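About Mullmont

Mullmont makes sewing patterns and cut fabric kits for school bags, pencil rolls and book covers. The company was set up by Hanne Ruotsalainen, who drafts the patterns, and Nobuhle Mkhize, who runs cutting and dispatch. We sell to parents, schools and small fabric shops.

The range currently holds 47 patterns. Each is issued as a printed sheet and as a file for home printing. Seam allowance is 10 mm throughout and is included in the pattern pieces unless the sheet says otherwise. Grain lines, notches and strap positions are marked on every piece. Finished measurements are given on the front of the packet, with the strap at its longest setting.

Kits contain the outer fabric, lining, interfacing, webbing and zip for one item. Thread is not included. The outer fabric in the standard backpack kit, sold under the name Bundance, is a cotton canvas woven 150 cm wide. Wash it before cutting if the finished bag will be machine washed.

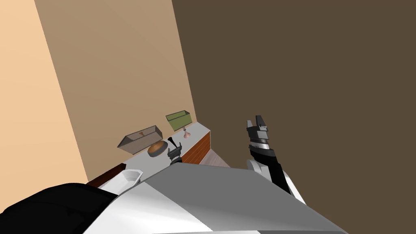
Pattern sizes follow the age of the child. Pladgate is the smaller backpack, for nursery and reception, and takes an A4 folder upright. Mustonen is the larger one, for junior school, with 2 outer pockets and a padded back panel. The two share a strap piece, so a strap cut for one will fit the other. The padding is not interchangeable.

New patterns are sewn by testers before release. Corrections found after printing are listed by pattern number on the Corrections page, and the issue letter on the packet shows which version you have. Pladgate is at issue C. Holders of issue A should replace piece 6, the base gusset, which was drafted short.

Schools and sewing groups may order kits in class packs. Cutting is done to order, and the last date for class packs needed before the summer break is in June. Fabric shops may request a trade list. The smallest trade order is 10 packets, in any mix of patterns.

Our mailing list has 700 members and is used for new patterns and corrections only.

Page last revised 28 May 2024.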